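**Monday, November 24, 2025**

Spent the morning on a fault in the Silport sim. The arm is supposed to pick up thin yellow strips and put them down somewhere else. A toddler's job, and we gave it a physics engine.

Run 35 is where it went bad. The log says "grasp complete." The log says that a lot. I've started reading it the way I read texts that say "five minutes away."

So I did what I should have done first and pulled up the view the policy was getting, with the big orange panel in it.

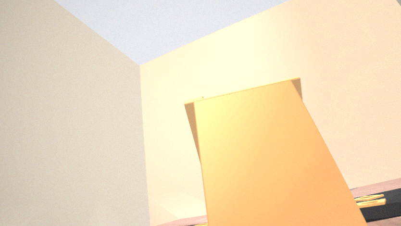

Penrose (our planner, named by someone with higher hopes) had no complaint about any of this. Collision check: passed. Visibility check: we don't have one. I went looking for it for 80 minutes before accepting that.

The safety stop didn't fire either. It trips on contact force, and you can't bump into something you never reach for. By its own rules it was having a great day.

Now rerunning all 600 episodes with an occlusion threshold. If too much of the table is hidden, the arm waits and raises a flag. First pass flagged some 35 of them.

The Mirer bench stays powered down until I've read every one. Bringing snacks.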